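흰색 무광 상판의 표면 관리에 대한 메모
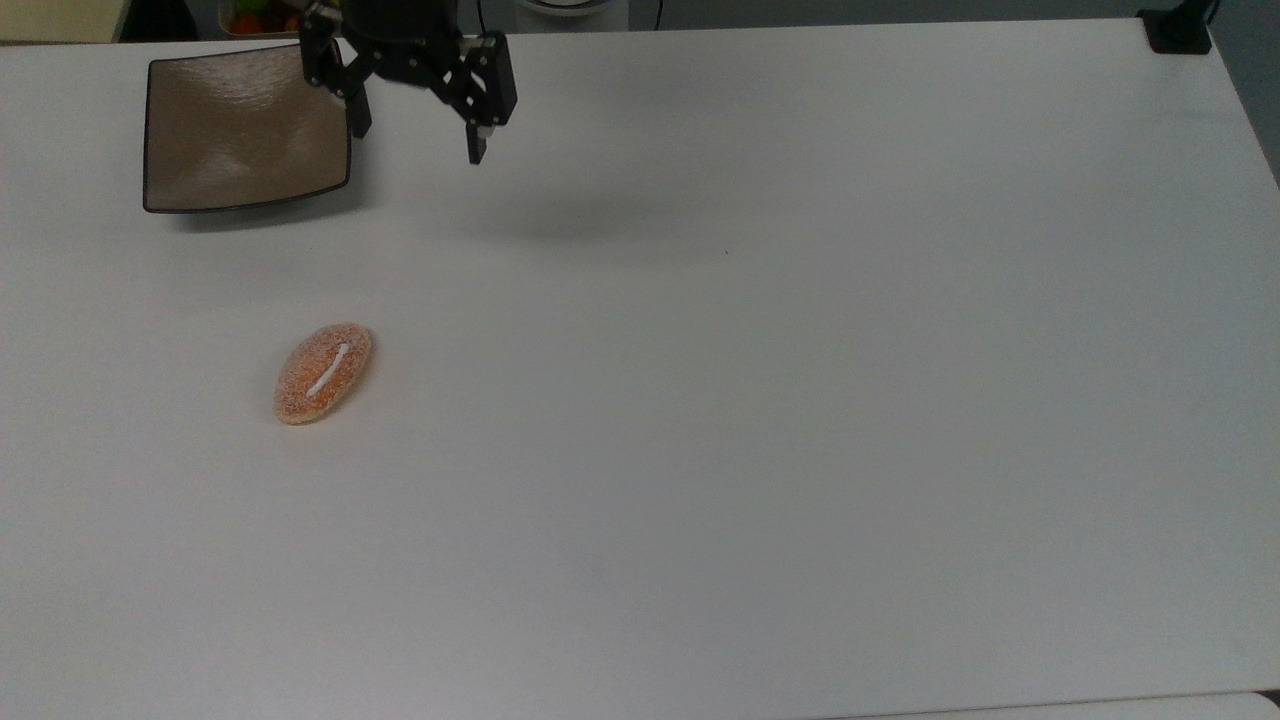
무광 흰색 상판. 그림자가 오른쪽으로 흐릿하게 번진다.

작업대를 흰색 무광으로 바꾼 뒤로 표면 관리에 대한 질문을 가끔 받는다. 답이 매번 길어져서 글로 정리해 둔다. 대상은 실내에서 쓰는 도장 또는 수지 마감의 평판이며, 원목 오일 마감과 석재는 다루지 않는다. 오일 마감은 보수 방식이 다르고, 석재는 직접 써 본 적이 없다.

먼저 광택도에 관한 이야기. 도료 사양서에는 보통 60도 광택계로 잰 값이 적혀 있다. 입사각 60도로 빛을 보내고 같은 각도의 반사광을 받아 기준 유리판과 비교한 수치다. 무광 영역에서는 60도 값의 분해능이 떨어지므로 85도 값을 함께 보는 것이 원칙이다. 그런데 소매로 파는 상판 중에 85도 값을 표기하는 제품은 드물다. 판매 페이지에 적힌 '무광', '초무광', '벨벳' 같은 표현은 업체마다 기준이 달라서 서로 비교하는 데 쓸 수 없다. 샘플 조각을 받아서 창가에 눕혀 놓고 낮은 각도로 보는 쪽이 빠르다.

무광이 무광으로 보이는 것은 표면에 미세한 요철이 있어서 빛이 여러 방향으로 흩어지기 때문이다. 도료에 섞은 소광제 입자가 건조 과정에서 표면 쪽에 요철을 만들거나, 틀의 표면 무늬를 수지에 그대로 옮기는 방식이 많다. 어느 쪽이든 관리상의 결론은 같다. 요철이 메워지거나 깎이면 그 자리만 번들거린다. 메워진 것은 되돌릴 수 있고, 깎인 것은 되돌릴 수 없다. 이하의 내용은 거의 다 이 구분에서 나온다.

메워지는 경우의 대표는 피지와 왁스다. 손목이 닿는 자리가 먼저 번들거리는데, 처음에는 대개 피지막이다. 중성세제를 묽게 푼 물로 닦고, 깨끗한 물로 한 번 더 닦고, 마른 천으로 물기를 걷는다. 세제를 쓰고 헹굼을 생략하면 계면활성제가 얇게 남아 먼지를 붙잡는다. 닦을수록 더러워진다는 불평은 대부분 여기서 나온다고 본다. 가구용 광택제는 쓰지 않는다. 성분표에 왁스나 실리콘 오일이 있으면 무광 표면에는 맞지 않는다. 특히 실리콘 오일은 나중에 재도장할 때 도막이 분화구처럼 파이는 원인이 되므로 작업실 안에 들이지 않는 편이 낫다.

깎이는 경우의 대표는 멜라민 스펀지다. 이름이 스펀지일 뿐 하는 일은 아주 고운 사포에 가깝다. 흰 상판에 생긴 검은 줄은 신기할 만큼 잘 지워지지만, 지운 자리를 옆에서 보면 광택이 달라져 있다. 예전에 쓰던 상판의 왼쪽 앞부분을 이렇게 망쳤다. 정면에서는 보이지 않고 오후에 해가 낮게 들어올 때만 손바닥 크기의 얼룩처럼 드러났다. 전체를 같은 압력으로 문질러서 맞춰 보려는 시도도 했는데, 얼룩의 경계가 넓어지기만 했다.

용제에 대해서. 이소프로필 알코올은 완전히 경화된 2액형 우레탄 도막에서는 짧게 쓰는 한 문제가 없었다. 유성 펜 자국에는 이것이 제일 편하다. 천에 묻혀서 닦고, 표면에 직접 붓지 않는다. 도막의 종류를 모르면 뒷면이나 모서리 아래에서 먼저 시험한다. 아세톤은 쓰지 않는다. 아크릴이나 스티렌 계열이 섞여 있으면 즉시 녹고, 래커 도막도 마찬가지다. 라벨 접착제 잔여물은 아세톤을 꺼내기 전에 드라이어로 데워 연화시킨 뒤 같은 접착제가 붙은 테이프로 찍어 내면 대부분 올라온다. 시간이 걸리지만 표면은 그대로 남는다.

세정제는 2종을 비교했다. 하나는 Flendow의 중성 농축액이고, 다른 하나는 Kershaw의 무광 표면용 스프레이다. Flendow는 향이 없고 희석해서 쓰므로 오래간다. 단점은 희석을 직접 해야 한다는 것과 용기의 눈금이 읽기 어렵다는 것. Kershaw는 뿌리고 닦으면 끝이라 편하지만, 분사 입자가 굵어서 상판에 물방울이 맺히고 그대로 두면 테두리가 남는다. 천에 먼저 뿌리면 해결된다. 세정력은 내가 구별할 수 있는 차이가 없었다. 지금은 Flendow만 쓴다. 가격 때문이 아니라 찬장에 분무기가 이미 있어서다.

천은 Irkis의 극세사를 쓰는데 세탁 방법이 천의 종류보다 중요하다. 섬유유연제를 넣으면 섬유에 막이 생겨 물을 먹지 않고, 그 막이 다시 상판으로 옮겨 간다. 면 수건과 같이 돌리면 보풀이 붙는다. 따로 모아서 미지근한 물에 세탁하고 건조기는 저온으로 둔다. 가장자리에 박음질이 있는 천은 봉제선이 딱딱하므로 접어서 안쪽으로 넣는다. 레이저로 재단한 천은 봉제선이 없는 대신 가장자리가 녹아 굳어 있는 제품이 있다. 손톱으로 긁어 보면 알 수 있다.

흰색이라는 조건은 별도의 문제를 만든다. 첫째는 황변이다. 자외선을 받는 쪽과 받지 않는 쪽의 색이 서서히 벌어진다. 모니터 받침이나 서류함을 한자리에 오래 두면, 치웠을 때 그 자리만 더 희게 남는다. 방향족 이소시아네이트를 쓴 우레탄은 황변이 빠르고 지방족은 느리다. 구매 단계에서 물어볼 수 있는 항목이지만 답을 주는 판매처는 적다. Jinon에 문의했을 때는 이틀 뒤에 사양서가 왔고, 그래서 거기서 샀다. 창가에 두어야 한다면 얹어 두는 물건의 위치를 가끔 바꾼다. 나는 3월과 가을에 한 번씩 옮긴다.

둘째는 이염이다. 인쇄가 된 비닐봉투, 염색 가죽, 검은 고무 발이 위험하다. 고무에 들어 있는 가소제와 노화방지제는 도막 안으로 이동하기 때문에, 갈색 자국이 한번 생기면 표면을 닦아서는 지워지지 않는다. 고무 발이 달린 기기 밑에는 얇은 PET 필름을 깐다. 실리콘 발은 착색이 덜하지만 종류에 따라 오일이 배어 나와 요철을 메운다. 이쪽은 세제로 돌아온다. 펠트가 제일 무난하나 먼지를 머금으므로 가끔 교체해야 한다.

셋째는 금속 자국이다. 알루미늄이나 스테인리스 부품을 무광 흰 표면에서 끌면 회색 선이 남는다. 흠집처럼 보이지만 도막이 파인 것이 아니라 금속이 요철에 갈려서 묻은 경우가 많다. 도자기 그릇에 포크 자국이 남는 것과 같은 원리다. 연한 것은 흰 지우개로 지워진다. 이때 지우개는 연마 입자가 없는 플라스틱 지우개여야 하고, 모래가 든 볼펜용은 안 된다. 진한 것은 구연산 용액을 천에 적셔 짧게 올려 두었다가 물로 닦아 낸다. 농도는 물 100밀리리터에 구연산 2그램 정도로 시작한다. 그래도 남으면 그대로 둔다. 그 이상은 깎는 영역이다.

수분에 대해서는 상판 윗면보다 모서리와 타공부를 신경 써야 한다. 심재가 MDF나 파티클보드인 상판은 윗면으로는 물이 거의 들어가지 않고, 배선 구멍의 단면이나 엣지 테이프의 이음매로 들어간다. 한번 부풀면 말라도 원래 두께로 돌아오지 않는다. 배선 구멍을 직접 뚫었다면 단면에 목공용 접착제를 물에 풀어 얇게 바르고, 말린 뒤 다시 바른다. 나는 3회 발랐다. 전용 실러가 있으면 그쪽이 낫다.

조명은 관리라고 하기는 어렵지만 점검에는 필요하다. 천장등만으로는 무광 표면의 변화를 찾을 수 없다. 손전등을 상판과 거의 평행하게 눕혀 비추면 메워진 부분은 밝은 반사로, 긁힌 부분은 선으로 나온다. 긁힌 선은 빛의 방향과 직각일 때 가장 잘 보이므로 방향을 한 번 바꿔서 다시 본다. 이렇게 보면 평소에 모르던 자국이 많이 나와서 기분이 좋지는 않다. 분기마다 한 번이면 충분하다.

현재의 일상 루틴은 단순하다. 마른 천으로 먼지를 걷고, 화요일에 세제 물로 닦고 헹군다. 먼지를 먼저 걷지 않고 젖은 천을 대면 입자가 끌려 다닌다. 컵에는 받침을 쓰고, 칼 작업은 재단 매트 위에서 한다. 재단 매트도 이염을 일으킬 수 있어서 끝나면 세워서 보관한다.

도막의 부분 보수는 아직 만족스러운 결과가 없다. 소광제 함량이 같은 도료를 구해도 붓으로 바르면 주변과 광택이 맞지 않고, 에어브러시로 얹으면 경계에 건조한 분진이 남는다. 예전 상판에서 잘라 둔 조각으로 시험하는 중이며, 쓸 만한 조건이 나오면 이 글에 덧붙이겠다.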